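Unit 3: Keyboard Layout, Typing Posture and Input Error
Stonorham Extension Program, Office Ergonomics
Handout revised 24 Aug 2025

3.1 Scope

This unit covers the physical layout of the standard computer keyboard, its effect on arm posture, and the classification of typing errors. Pointing devices are treated in Unit 4. Students should have read the Unit 2 notes on seated work height, as the terms used there are not defined again.

3.2 Key spacing and travel

Key pitch is the distance between the centers of two neighboring keys. On most full-size boards it is close to 19 mm in both directions. A smaller pitch shortens finger reach but raises the rate of adjacent-key errors, mainly for users with wide fingertips.

Travel is the vertical distance a key moves from rest to full depression. The actuation point, where the keystroke registers, usually lies above the bottom of the stroke. Users who press every key to the bottom apply more force than the switch requires. The habit is common among people who learned on manual typewriters, and it is slow to change. 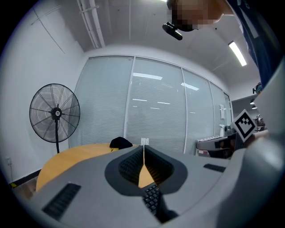
Switch feel falls into two broad groups for the purposes of this course. Tactile switches have a bump in the force curve near actuation. Linear switches have no bump, and force rises evenly with depth. Rubber dome boards are counted as tactile here, although the collapse of the dome and the closing of the contact do not always coincide.

3.3 Width and reach

The numeric keypad sits to the right of the letter keys on a full-size board. A right-handed mouse must then be placed beyond it, and the upper arm rotates outward to reach it. Compact boards without the keypad reduce this rotation. They are a poor choice for data entry staff, who lose more in speed than they gain in comfort.

Center the letter keys on the midline of the body - the line between G and H is a usable reference. Centering the whole case on a full-size board shifts the hands to the left and bends the wrists sideways. Rear feet should stay folded unless the work surface is well below elbow height.

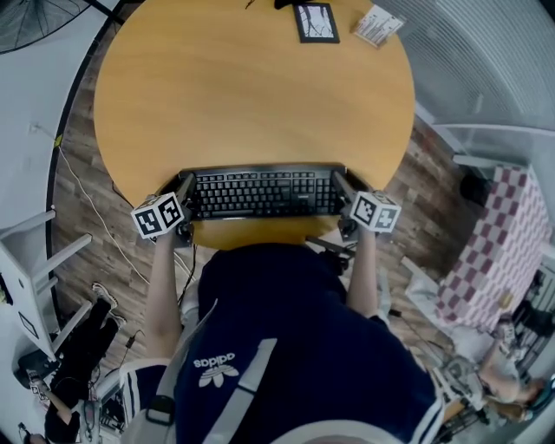

3.4 Error classes

Substitution: a wrong key is pressed in place of the right one.
Omission: a required character is missing.
Insertion: an extra character is present.
Transposition: two neighboring characters are swapped.

Error rate is the number of uncorrected errors divided by the number of characters in the source text. Corrected errors are logged separately. For the Kidell passage, which has 2745 characters, an uncorrected count of 20 gives a rate of 0.73 percent.

3.5 Assignment

Type the Kidell passage 2 times, once with the rear feet folded and once with them raised. Allow 20 minutes of rest between trials. Report gross speed, error rate and error class for each trial. Use the Wulex log sheet and leave the comments column blank.

Reading: Nijs workbook, section 3.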